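The little pot, and other things I kept

Quick one tonight, it's nearly 11 and I still have lunches to make.

So the kitchen clear-out is sort of done. Took me 2 evenings and most of a morning. I'd been putting it off since March, when the drawer next to the stove stopped closing and I started keeping the whisk on top of the fridge. Not a system.

Rule was simple – everything out on the table, only goes back if I've used it this year. Vasiliki came over to be strict with me. She was strict about my stuff and then went home with the good colander, so.

The small pots

Had 7 saucepans. Seven! For two people. Most were from the Brunow apartment and had wobbly handles or no lid or both. Gone, all but three.

The small stainless one stays forever. Rolled rim, thin wire loop handles on both sides, takes up no room at all. I use it for eggs, for warming milk, for one sad portion of noodles. And plain water with a spoon in it when I've got honey or caramel stuck on and can't face scrubbing.

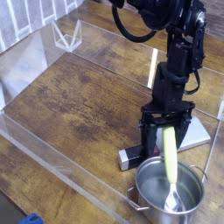
Spoons

The steel one with the fat pale green handle also stays. Kind of a lime cream color, hard to describe, goes with nothing else I own. The handle is nice and chunky so it's easy to hold when your hands are soapy. I've tried the skinny elegant kind and they just spin around on me.

Wooden spoons – kept the flat one, tossed the ones that smelled like onion. You know the smell.

Stuff that left

Garlic press. The melon thing. A bag of corn holders, no idea. Prodromos took the waffle iron and says he'll bring it back if he hates it, which, please don't.

Still to do

The table needs sanding, it's got stains all over and worn patches. I keep saying I'll do it when the weather's better. Also the spice shelf, wich I haven't even opened. Pretty sure there are three paprikas in there.

Anyway the drawer closes now. Lunches. Bye.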